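**mesh bags: zipper open or closed when you store them?**

**plendthorpe_pat**

OK laundry people, settle this for me. I've got a drawer full of mesh wash bags (mostly Indero, a couple of old Paivas) and I finally sat down in July to fold every one of them. They slide around, they spring open, and the zippers snag on each other. I've been laying each one out lengthwise with the zipper toward me, then folding in thirds. Better ideas??

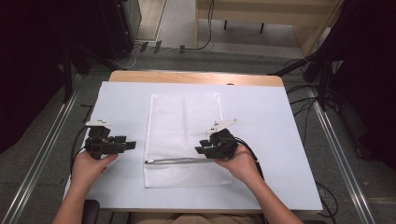

My husband says I should just stuff them all inside the biggest one and be done. I can't do it, I'd never find the small ones again! Anyway, with the zipper on the near edge like that I can run the pull all the way over first, and then the bag folds a lot flatter. The creases don't bother me.

**sudsy_in_26**

Team stuff-it-in-the-big-one, sorry. It's a bag. I paid 350 forints for mine on vacation and I'm not ironing it. But if you must fold, do the long side over first and smooth it from the fold out.
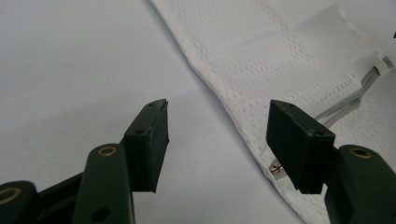 ### Re: zipper open or closed

**mamura_mom**

Closed! Always closed! An open zipper chewed up my good tights. And I disagree about thirds, it makes a fat little brick. Halves, then halves again. The part I fight with is anything with elastic on it, because the band wants to curl and drags the mesh along. I pinch right at the corner where the elastic turns

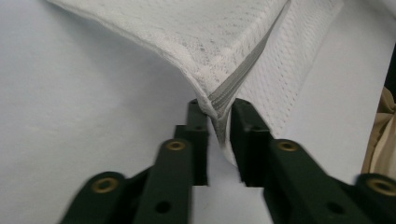
and hold on to that while my other hand straightens the rest. Once the corner is sharp the sides pretty much follow. Same trick I use on fitted sheets, and yes, I'm one of those people who folds fitted sheets.

**sudsy_in_26**

Closed traps the damp. Mine smelled like a gym bag until I started leaving them unzipped. Agree to disagree on that one. The corner thing is good though, I'll give you that.

**plendthorpe_pat**

Hm, I let mine hang overnight first, so damp isn't a problem here. Trying halves tonight. Do you pick it up by the fold or by the loose edges when you move it to the drawer?
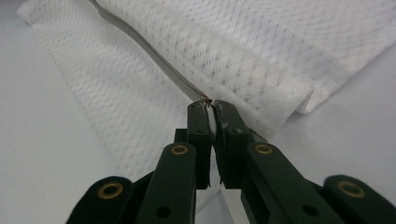 *Posted by **Bence Gulyás** · 457 posts · Plendthorpe*

By the fold, just the thin edge of it, and keep it low over the table. If you grab the loose side the whole thing opens up and you start over. I stand mine upright in a shoe box and they stay put. Zipper closed for me too, sorry suds.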